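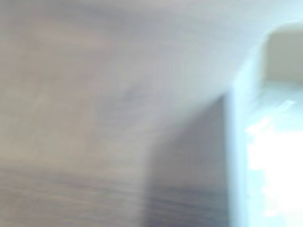

《桌面机械臂取放作业操作规程》修订版印发施行

分享 68　评论 7

Clultix技术规范工作组近日审议通过《桌面机械臂取放作业操作规程》修订版（以下简称“规程”），自2026年7月25日起在Brosanthorpe和Dreridow两处工作点施行。原规程及其两份补充通知同时停止使用。各班组应在开工前组织学习，学习记录随当班日志一并存档，不另设表格。

规程适用于固定在台面上的小型多关节机械臂，作业内容限于抓取、移动、释放小件物品，以及与上述动作同步进行的图像和关节数据记录。落地式工业机械臂、移动底盘以及任何需要围栏隔离的设备仍按各自的管理办法执行。两类设备在同一房间内使用时，台面作业不得占用围栏设备的疏散通道，也不得与其共用急停回路。

一、修订背景

上一版规程形成时，两处工作点各自只有少量工位，操作人员与编写人员大体是同一批人，许多做法口头相传，条文写得比较简略。工位增加以后，同一条文在不同班组有了不同的理解。较突出的是“释放完成”的判定：有的班组以手指张开到位为准，有的以物品离开手指为准，还有的要等物品在容器内静止。三种判定得到的记录长度不同，混在一起使用时，后续核对十分费时。

工作组为此调阅了两处工作点提交的1,642条取放记录，逐条核对起止标记、工位布置说明和异常备注。核对工作由Nithin Reddy牵头。核对发现的问题大多出在记录说明上，机械臂本身的故障所占比例不高。备注栏空白、备注与画面对不上、同一种物品前后用了几个名称，这些情形在各班组都有，程度不一。另有一部分记录把人工扶正容器的过程也录了进去，却没有任何标注，使用者只能逐帧去猜。

修订稿先后征求了两轮意见，第一轮面向班组长，第二轮面向全体操作人员。第二轮收到的意见更具体，涉及线缆、插座位置和容器破损的条款基本上采用了操作人员的原话，仅作了文字整理。

二、工位布置

底座应稳固放置于台面，开工前用手轻推上臂连杆，底座不得滑移或翘起。台面允许为木质，表面有油污、水渍或碎屑时应先清理。底座与台面边缘之间应留有余量，具体数值由各工作点按机型写入工位卡，工位卡贴在操作人员坐姿可见的位置。

线缆沿臂体走线的，须给每个关节留出弯曲余量。开工前以低速将各关节转至本次作业的最大行程，观察线缆有无绷紧、挂角或被连杆夹住。从腕部引出的线缆允许自然下垂，但下垂段不得进入手指的闭合范围，也不得搭在待抓取物品上。线缆越过台面边缘处应作固定，防止人员走动时牵扯。

插线板可以放在台面上，前提是位于机械臂可达范围以外，或者被底座等固定部件隔开。带有指示灯的插头、适配器应保持指示灯可见，便于收工时确认断电。饮水杯一律不得与插线板置于同一台面。这一条在上一版中写作“尽量避免”，本次改为禁止。

腕部舵机可以加覆透明薄膜，用于减少粉尘和磨损。加覆的薄膜不得遮挡螺钉、标识和接线端子，不得有松脱的边角垂入手指之间。薄膜发皱反光属正常现象，如反光影响相机判读，应调整灯位，或改用哑光材料，并在当班日志中注明更换的批次。

背景板的使用，规程未作统一要求。纸板、挡布、素色墙面均可，带有图案或文字的纸板也可以使用，但同一批次内不得更换，不得移动。确需移动的，移动前后的记录应分开编批。靠近窗户或强光源的工位，应在工位卡上写明遮光办法。

三、取放动作

抓取前，操作人员应确认手指空载、容器就位、手部已离开可达范围。抓取力度以物品不变形、不滑脱为度，首次使用某种物品时应先试抓，试抓过程不计入正式记录。

释放动作应在容器开口正上方进行。手指最低点与容器底面之间的高度，由工位卡按物品种类规定。轻小圆形物品落下后容易弹跳或滚出，宜从较低处释放；高度降不下来的，应在容器底部加垫软质衬层，并在说明中写明。物品在离开手指时发生倾斜，只要落入容器，不作为异常处理，不必重录。

关于“释放完成”，规程统一采用如下判定：两指均不再接触物品，且物品已在容器内静止，以后一条件满足的时刻为终止标记。手指张开到位的时刻可以另作中间标记，不得代替终止标记。物品落在容器以外的，以物品静止为终止，结果栏填“未入容器”，该条记录保留，不得删除。
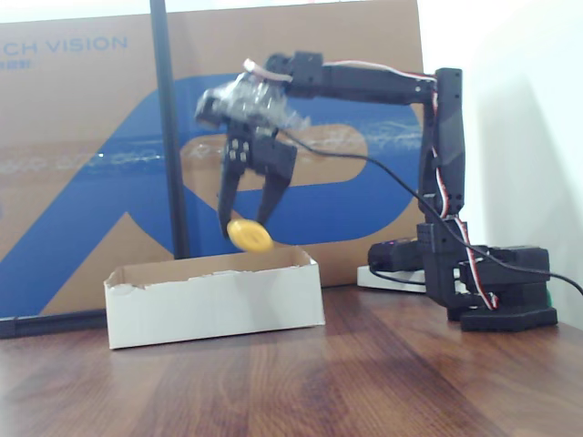 Sudheer Joseph来信表示，终止标记放在物品静止之后，他是赞成的，不过薄纸盒会放大碰撞，扁圆的小件落进去有时要转好一阵才停，操作人员坐在那里等，难免提前去按键；他建议给等待时间设一个上限，到了上限仍在转动的，由系统自动落标，并在备注里写明“未静止”，这样至少做法一致，核对的人也知道该怎么看。来信还问，同一个纸盒究竟能用到什么程度，盒沿撕破一点算不算破损。

工作组研究后采纳了第一项建议。等待上限定为7秒，自两指均脱离物品时起算，达到上限自动落标，备注由系统写入，操作人员不得改动。这一数值写入附录，不写入正文，今后调整时只需更换附录页。在系统完成升级之前，由操作人员手动落标并手写备注，过渡期截至10月底。

关于第二项，规程第四部分已有规定，现将有关内容一并刊出。

四、容器与物品

容器可以使用纸盒、塑料盘或其他浅口容器。纸盒边沿纸层剥落、露出内层纸板的，只要盒体直立、四壁不塌、开口尺寸没有变化，可以继续使用。盒底松动、侧壁外翻或者残片翘起可能挂住手指的，应立即更换。盒沿的破损部位不必遮盖或粘补，粘补用的胶带反光较强，还可能粘住轻小物品。

更换容器时，新旧容器的外形和颜色不一致的，应重新编批。外形和颜色一致的，可以在同一批内继续，但应在日志中记下更换时刻。

物品名称须从名称表中选取。名称表由Koivisto项目组维护，每种物品只设一个正式名称，俗称列在括号内供查找。现场遇到表中没有的物品，先按“颜色＋形状”填写，例如“黄色扁圆件”，收工后报项目组增补。不得凭印象填写材质和用途。核对中发现，相当一部分材质填写并无依据，同一物品在甲班写作木质，在乙班写作塑料，使用者无从判断。

台面上与作业无关的小件应在开工前清走。录制过程中发现遗留物的，若其位于可达范围之外且不影响动作，不必中断，在备注中写明即可；位于可达范围之内的，应停臂后再取走，并将该条记录标为中断。

五、图像记录

相机固定在支架上的，开工前应检查支架有无松动，支架底杆不得压在线缆上。相机随臂体运动的，应检查接口是否锁紧，线缆是否随腕部转动而扭结。

快速移动时画面发生拖影，属于记录的正常组成部分。班组不得为画面好看而删帧，也不得用前后帧替换。画面过曝、失焦或被遮挡的，按实填写画面状况，由核对人员决定该条记录的用途。核对人员看不清画面内容时，应在核对栏填“无法判读”，不得根据上下文推测物品名称或动作结果。

这一条在征求意见时讨论较多。部分班组认为模糊画面没有用处，留存占用空间；也有意见提出，删除的尺度因人而异，删过的记录再也无法复查。工作组经讨论，采用了全部保留、分级标注的做法，标注分为清晰、部分可辨、无法判读三级，分级样例由Koivisto项目组另行下发。

记录中不得出现无关人员的面部。操作人员的手部进入画面时，应标注起止时刻。房间内的白板、显示屏、证件等可能出现可读信息的物品，开工前应移出相机视野。包装纸板上印有的商标或文字可以保留，核对时只抄录能够完整辨认的部分，残缺的字不得补全。

六、异常处置

下列情形应立即按下急停：机械臂动作与指令明显不符；人体任何部位进入可达范围；线缆被拉紧或夹住；舵机有异味、异响或外壳烫手；底座移位。急停后应先断电，再检查，不得在通电状态下用手掰动关节。

物品滑脱、抓空、落在容器外，不属于急停情形，让当前动作走完，再按程序复位。复位之前不得伸手去捡。核对中见到的手部入镜，多数发生在这个环节，操作人员急于把物品放回原处，而机械臂尚未回到起始姿态。各班组长应就此单独提醒一次，并在学习记录中写明。

同一工位在同一班次内出现2次急停的，应停止使用，由班组长填写停用单，检修完成并经另一名人员复核后方可恢复。检修人和复核人不得为同一人。上一版允许班组长自行恢复，这一做法取消。

七、记录的更正与留存

已经提交的记录需要更正时，只能追加说明，不得覆盖原有内容。追加说明应写明更正人、更正时间和更正依据。依据填“记错了”或“笔误”的，核对人员应退回补充，要求写清原值、现值以及如何得知。

本次核对的1,642条旧记录不作追溯修改。其中判定口径可以识别的，由核对组加注口径；无法识别的，统一标为“口径不明”，仍可供查阅，但不得与新规程施行后的记录并入同一统计。Dreridow工作点早期有一批记录缺少工位卡，请当时的经手班组在10月底前补交工位布置说明，确实无法补交的，书面写明情况即可，不必凭记忆补画布置图。

八、学习与检查

施行后的首次检查由两处工作点互查，Brosanthorpe检查Dreridow，Dreridow检查Brosanthorpe。检查内容以工位卡、当班日志和实际操作三者是否一致为主。检查人员可以要求现场演示一次完整的取放过程，包括一次人为设置的未入容器情形，观察操作人员是否等机械臂复位后再取物。

检查发现的问题当场告知班组长，能当场改正的当场改正，写入日志。需要购置材料或改动线路的，由工作点汇总后报工作组。检查结果不用于个人考评。

规程全文、附录及工位卡空白样张已放入内部文件库“现行规范”目录，旧版移入“停用”目录，打印件请各班组自行收回。对条文理解有疑问的，可书面提交工作组，答复将在本通讯后续各期刊出。关于双臂协同作业是否适用本规程的询问，工作组已经收到，目前尚无定论，在专门规定出台前，双臂工位暂不按本规程编批。

评论 7　收藏　返回目录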